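**Oct 1, 2025**

## Do we need another food waste scheme?

The council has sent round another leaflet, this time for a trial called Stakel, and I have now read it twice without finding out what problem it solves. We already have a weekly food waste round. It works well enough in the streets that use it and badly in the flats, and it has been that way for as long as this newsletter has been going.

Stakel is run by a firm called Brastiser. Households that sign up get a sheet of stickers, an app and a "personal kitchen target", and are asked to log what they throw away each evening. The leaflet says 1177 households have "shown interest". Interest is a generous word. I showed interest myself in June, by ticking a box at the library so that I could read the small print, and I assume I am one of the 1177.

The claim that caught my eye was that the trial could cut waste by a third. A third of what? The leaflet gives one figure from an earlier run in another town, where 111 homes finished out of 1000 that started. Those 111 did throw away less food by the end. I don't doubt it. People who will log potato peelings every night for months are people who were going to be careful anyway, and the other 889 are not mentioned again.

There are cheaper things to try first. The bin store behind Osteo Court has had a broken lid since before the summer. The collection notice there is in English only, though several families in the block would get on better with Vietnamese, and the Dương bakery on the corner has offered more than once to translate it for nothing. The liners ran out at the library and were not replaced. None of this needs an app.
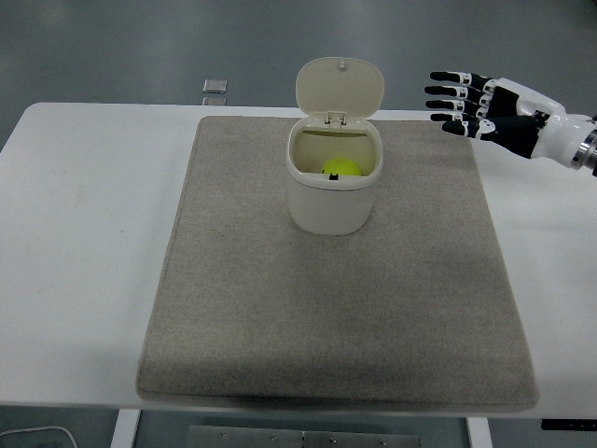
**Do I have to join Stakel to keep my food waste collection?**

The ordinary weekly round carries on whether you sign up or not, and nothing changes about what you can put in it.

I rang the contact number to check that, and was told the same thing 3 times in slightly different words, so I am fairly confident of it. I was less happy with the reply on data. The app asks for your address, the number of people in the home and what you eat. Brastiser says this is kept "for as long as it is useful", and could not tell me useful to whom. If you do join, leave the optional boxes blank and see whether it lets you through — it did when I tried.

To be fair to the scheme, the stickers are quite good. They list the things people get wrong (tea bags, bones, cooking oil) in large type, and one on the inside of a cupboard door would probably do more than the nightly logging. I asked if residents could have the stickers without the rest of it. The answer was that this would be "looked into".

Spare liners are at the community room in the meantime, one roll per home, please. The broken lid has been reported again.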